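Grout, eight months on

The green tiles went up in March and I promised a follow-up once the sink wall had seen some use. I wash up by hand twice a day, so it has seen plenty.

First, the layout. I set them upright in straight stacks, no offset. Stacked joints show every error. A running bond will hide a tile that is slightly out of square; a stack carries the error all the way up the wall. I rejected 8 tiles from the Fodeson order before mixing any adhesive, and used two of those later for cuts behind the stove.

White grout was my choice, against the advice of Radwa El Ouafi, who did her own kitchen in gray. With a dark glaze the joint is the first thing the eye picks up, so width has to be consistent. I used spacers throughout and checked plumb every third column. The sealer went on after the grout had cured, two coats, wiped off before it could haze.
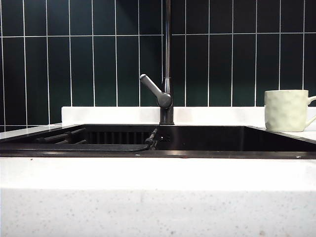

Water is the main issue. Ours is hard, and drops dry to a pale ring on anything dark and glossy. The glaze cleans easily with diluted vinegar, but vinegar should stay off the grout and off any natural stone – I put it on a cloth and keep it to the tile face. The black sink gets dish soap and a dry towel. The faucet gets the towel only.

The joint where the tile meets the ledge is silicone. Grout there would crack with movement. I would use a slightly wider bead if I did it again.

Total for tile, adhesive, grout and sealer was around 185 over what I had planned, mostly the extra box. I still have most of that box in the garage if anyone local is short a few.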